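## Setting up the sign-up station for Saturday confessions

I wrote this for whoever takes over the Lenten and Advent schedules after me, so forgive me if I ramble (I've done it for 2 years and I have opinions!). You'll be working in Flalo, the scheduling program our cluster of parishes shares. Mohsin Janjua at the Gasomton office set up our account and he's very patient on the phone.

1. Log in on the parish office computer with the office password, then pick **Sotelo** from the list of churches. Drultard sits right under it and I've clicked it by mistake more than once, so look twice.
2. Open **Services** and choose **Penance**. Leave the Mass settings alone.
3. Type the start time and the end time. I put in 3:00 to 4:30, which lets Father get a glass of water before the vigil Mass.
4. Add the visiting priests one at a time. Each one needs a room or a corner of the church, and the program won't let you save until every line has a place. The cry room counts as a place.
5. Press **Publish**. It goes to all 2697 households on the bulletin list, and you can't call it back.

**Caution:** Never turn on "collect names" for confessions. Flalo offers it for every kind of service, and people should be able to walk in without telling a computer first.

*Note:* The text message plan covers 900 messages a month. In a busy season I save those for cancellations and let email carry the regular reminders.

### The paper sheet for the vestibule

Plenty of our folks still like paper, and so do I.

6. Print the schedule from **Reports**, on the large type setting. I make a stack for the back pews too.
7. Set out pens and a box for prayer intentions beside the sheet. Try every pen before you put it down!

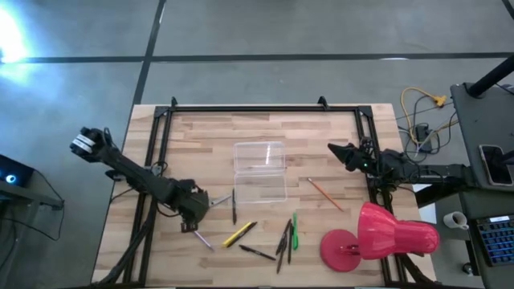
*Pens and a clear plastic box on a wooden tabletop.*

8. After the last penitent leaves, bring the intentions to the sacristy unread. They go in the basket by the altar on Sunday.

If the printer shows error 86, open the back door, close it firmly and send the job again. If that fails twice, call Mohsin before noon, as he leaves early on Saturday.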